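Clulasum two-arm sorting set: README, mostly about the money

Hi, and thanks for opening this before the data. I'm the one who keeps the spreadsheet for the Clulasum bench, so when Mererid Lloyd asked me to write the README I warned her it would come out as a shopping list with a dataset attached. It has. If you only want the file layout, skip to the end, it's short.

What's in the set

1,007 episodes of two arms clearing bottles and bits of packaging off a tabletop and into a bin, all driven by a person. 308 of those are marked as practice, from when Efren Tolentino and Kaiwen Yu were still learning the controls, and I'd leave them out of training the first time through (they're fine for testing your loader, and some of them are pretty funny). Everything is bottles and trash. We talked about doing laundry too and I said no, on the grounds that we'd have to buy a washing machine's worth of laundry.

Why I'm writing about buying things

Every time we share this set, somebody writes back asking what it would take to build the same bench. Fair enough! The arms get all the attention in a budget meeting, and then the arms show up and you find out how much you forgot. So these are my notes on what I'd plan for if I were starting over in June with an empty room and a nervous boss.

Buy the arms as a pair, on one order. We bought ours one at a time, through Amis, because the first quote scared everyone and half of it scared everyone less. The second arm came with a newer controller version and Iñaki Cabello lost most of a week getting the two to agree. One order, one delivery, and ask in writing that both ship with the same firmware.

Get the rail long enough. I can't say this loudly enough - length of extrusion is cheap on day one and a huge pain later. Both our arms bolt to the same rail, and I'd want that again, since you line the bases up once and you're done with it. Order extra T-nuts. Then order more of them.

Cable duct goes in the first order too. I had it down as "nice to have" and Alun Gwilliam moved it up to "required" while I was at lunch. He was right. Also think about the cables that run along the arms themselves, which need enough slack for the farthest reach you'll ever ask for. Put a spare set in the budget from the start, so that a bad cable costs you ten minutes and you don't end up waiting on a courier.
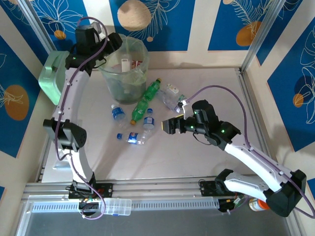

Props were the line I got most wrong. I had put down $36 for the whole project, figuring that bottles are basically free. They are, but you want different sizes, you want caps in more than one color, you want some with labels and some that have lost theirs, and after enough squeezing in a gripper they stop looking like anything you'd find on a real table. We ended up at $235, and that's with people bringing in their own empties. Clear plastic is the hard stuff for the cameras, so if money's tight, spend it there and go easy on the colored bottles.

Walls! Put something on the walls of your enclosure. Ours have a leaf pattern, mostly blue, and I thought it was a silly thing to pay for until Kaiwen explained that he wanted busy backgrounds so a model couldn't cheat by learning a plain one. Printed panels cost very little next to everything else. If you can afford a few designs, get a few.

Operator time is the big one. It was our largest cost after the arms and I'd left it off the first draft completely. People get tired doing this, and tired people drop bottles, so plan on short shifts with real breaks. We also lost every Thursday to Morgan, the other project that shares our room, and that should have been in the schedule from the beginning.

Stuff I'd skip

The extended warranty. The fancy stools. A third arm, which Merness (our other site) did buy and which is still in its crate as I write this.

Files

One folder per episode. Inside you get the video, the joint positions for both arms, the gripper positions, and a small text file with the operator's initials and any notes. Left and right are always named from the fixed camera's point of view. Practice episodes have "practice" in the folder name. The budget spreadsheet is in the folder called money, with the planned numbers in one column and the painful ones in the next.

Known problems

A few notes files are blank because Efren thought they were optional. Timestamps in the practice episodes drift a little between the two arms, so don't trust them for anything fussy. The spreadsheet's shipping tab doesn't add up and I know about it.

Questions about the data go to Mererid, and questions about quotes, part lists or how to talk your boss into the second arm come to me.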